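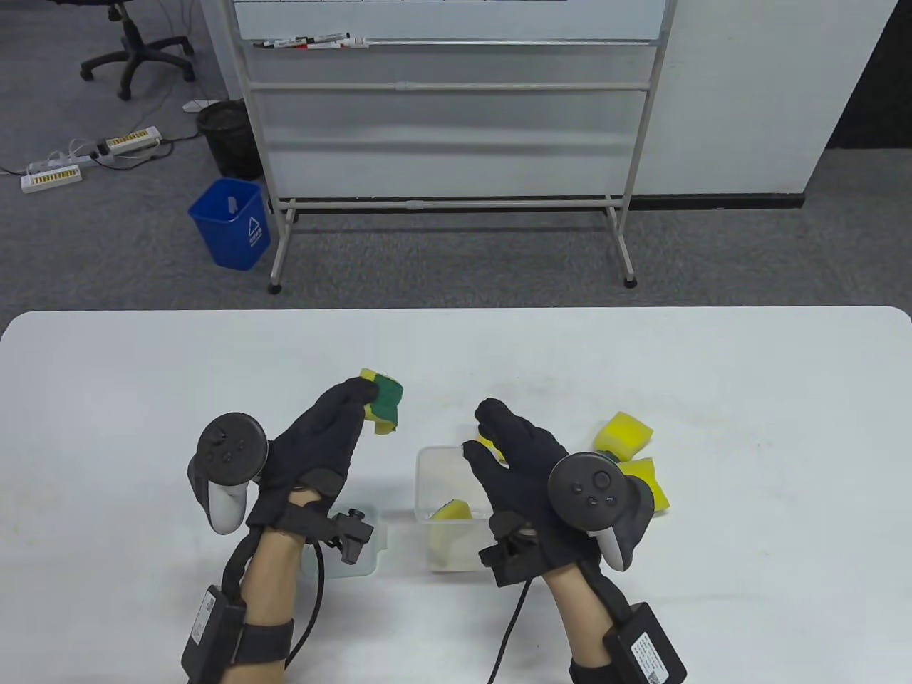
A sponge and a clear plastic container on a white table.

How to Catch Up on a Long Foreign Drama Without Losing the Thread

21 March 2021

So your friends have all been going on about Semeniuk, you finally sat down to see what the fuss was about, and then you saw the episode list. I know the feeling! There are 732 minutes in the first series alone, the second starts in April, and everybody online already seems to know who betrayed whom at the wedding. Please don't panic. I have caught up on more long dramas than I would care to admit to my family, and this is the way I go about it.

Step 1. Find the right version

Long dramas often turn up in two forms: the full episodes as they went out at home, and a shorter cut made for viewers abroad, with each episode chopped in half. Semeniuk has both. Pick one and stay with it, as the episode numbers won't match and you will end up watching the courtroom business twice (I did, and it was a whole evening gone). I like the full version myself. The slow scenes in the grandmother's kitchen are half the pleasure, and the shorter cut drops most of them.

Step 2. Sort out your subtitles

Play the first five minutes before you settle in. You want subtitles that stay up long enough to read and that translate the songs too, if you can get them. If the words run ahead of the voices, look in the player's settings for a subtitle delay and nudge it a little at a time until a short, clear line matches up. A shouted name is ideal for this, and there is plenty of shouting in the opening episode.

Step 3. Make a little family tree

Get a sheet of paper and write the two main families on either side, the Gurises on the left and the Fladers on the right. Add people as they arrive, with a word or two to help you remember them, such as "scar" or "owns the boats". Use pencil. At least one person is going to change sides, and a certain cousin is going to turn out to be no cousin at all, and that is all I'm saying about that.

Step 4. Set yourself a pace

Two episodes a night suits me nicely. Any more and the plots run together, any fewer and I forget why the brothers aren't speaking. If you can, stop ten minutes before the end of an episode instead of at the end, when they always leave somebody dangling off something. You'll sleep far better.

Step 5. Stay away from spoilers

Mute the show's title and the names of the leads on whatever social media you use. Leave the comments under the trailers alone as well, even the friendly ones, and don't look up an actor to see what else they've been in until you're up to date. Cast pages love to tell you how many episodes a person lasted.

If you get stuck

The middle of the first series does sag, mostly while everyone is away at Trorkach waiting for the snow to clear. Put the kettle on and carry on through it if you can bear to. If you really can't, skip to the episode that opens with the train and read a recap of the ones you missed.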